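Gráinne Ó Conaill
Small kitchen notes, a thread

1/
I moved to a smaller flat in March and I want to write down how I arranged the dishes, because three friends asked me the same thing. It is a long thread. Please make tea first.

2/
The kitchen is one counter, one sink, one window that opens only halfway. My old kitchen had a dishwasher. For 2 years I did not wash a plate by hand and I forgot how much space the washing takes. I do not mean the sink. I mean the place where things wait to dry.

3/
First week I dried everything on a towel. It was a bad idea. The towel was wet all day and by evening it smelled like a gym. I had to wash the towel more often than the plates.

4/
Then I bought a metal rack from Madigan, the shop near the tram. Nice looking, two levels, very tall. It hit the cupboard door each time I opened it. I kept it for nine days and I gave it to my neighbor, who has no cupboards above her sink. She is happy with it.

5/
Lesson for me: measure before. I know everybody says this. I measured now. From the wall to the edge of the counter I have 61 centimeters, and the tap takes some of it. So I looked for low racks only, and I made a small paper shape and put it on the counter to see if I could still cut an onion next to it. I could.

6/
About plates. I had a full set of twelve, white and heavy, from my aunt. I live alone. Sometimes two people come. When you own twelve plates you use twelve plates, and then you wash twelve plates at eleven in the evening. I put ten of them in a box and the box lives now with my brother.

7/
For every day I wanted light plates with a side that goes up a little, so I can eat rice or soup with not much liquid. Flat plates are for people who eat steak. I eat lentils.

8/
My rule is that each color has a job. Blue is for what is cooked. Green is for fruit, bread, salad, cold things. It sounds silly but it helps me, I do not have to smell a plate to know if it had garlic on it last night. Guests do not know the rule and I do not tell them.

9/
A picture of the colors next to each other with the rack behind. The wall is white, it came like this with the flat, and I think I will leave it. With a matte blue and a soft green I do not want more color there. 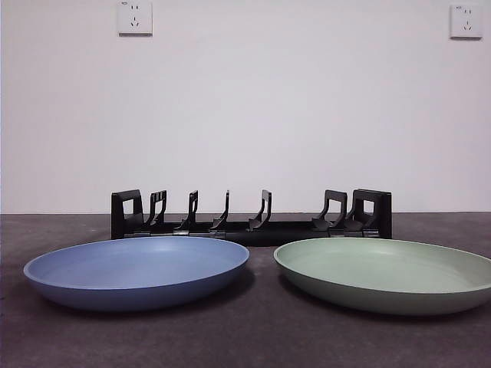
10/
How I wash, since Uvura (my sister's name for me when I explain too much, please ignore) must explain everything.
Glasses first, when the water is clean.
Then plates, green before blue.
Then forks and spoons.
Pan at the end, always.

11/
I use very little soap. One drop on the sponge is enough for two plates and a glass. The bottle I buy is 800 ml and the last one stayed with me so long that the label fell off.

12/
Sponges: I stopped with them, mostly. I have Cotex cloths now, the thin ones with the stripe. They dry fast when you hang them and they go in the machine with the towels. For the pan I still keep one rough sponge. I cut it in half to have two.

13/
Drying. Plates stand up in the rack, with a gap between them if there is room. When I put them too close they stay wet in the middle until morning. I dry the edge at the bottom with a cloth because the water collects there - this takes five seconds and after that I can put them on the shelf.

14/
Once in the week I take the rack itself to the shower and I wash it with a brush. Many people forget this. Turn yours over tonight and look. I will wait.

15/
Someone asked if black is a good choice for a rack. With our hard water, I must say it shows the white marks more than a light color would. Vinegar and warm water, ten minutes, then brush. I still like the black one. My counter is dark too, so it is calm for the eyes.

16/
What I still did not solve: the big pot. It does not fit in any rack that fits in my kitchen. It sits upside down on the stove until it is dry and I have to remember it before I make coffee. If you have an idea, tell me. Please do not tell me to buy a smaller pot, I make soup for four days.

17/
Also the lids. Lids have no home.

18/
Oh, this thread has 2,148 views already, and I have not even finished it. Hello to new people. Usually I write about sewing and the Voramow market, so do not expect plates every day.

19/
Answer to the question from before: yes, I eat at the same counter. There is one stool. When two people come, I stand. Next I will do the shelf above the sink, when I have borrowed a drill.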